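**Arm budget for a small shop, sanity check please**

**benchrat_21**
OK so we finally got a yes on automation money for October and I'm way too excited about it! Plan is two arms, one Datska and one Ruvura, feeding the same packing bench. The quotes are close enough that price won't decide it. What am I forgetting to budget for?

**mossyoak**
Grippers. Everyone prices the arm and then finds out what hangs off the end of it. Also cables, a stand, and a spare set of fingers.

**benchrat_21**
Fingers are in! Lolero wants $598 a set and I put down two sets.

**dp_halloran**
I'd buy one arm. Run it for a season, learn what you hate, then buy the second. Two brands means two pendants, two sets of spares and two support lines.

**mossyoak**
Disagree, kind of. Two brands is a pain, yes, but if the lead time is 11 weeks you don't want to start that clock twice.

**dp_halloran**
Then order two of the same. I still wouldn't mix.

**tinplate**
Before you order anything, spend a few evenings in simulation. I did this with the Amoah package and loved it (it's slow on my old laptop, but still).

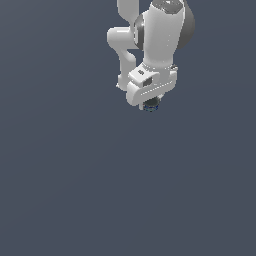 My own budget got a lot better once I had an arm on screen to swing around. I stopped thinking about reach on a spec sheet and started looking at bulk near the tool. See how wide the white wrist block is next to that little dark gripper tucked under it? If you're going into deep totes, measure the wrist as well as the fingers. I added a line for longer fingers after that and cut one for a riser.

**benchrat_21**
Oh that's great, our totes ARE deep. Going to model both arms this week and ask Lolero for a price on long fingers.

**dp_halloran**
Post the numbers when you have them. Still say one arm.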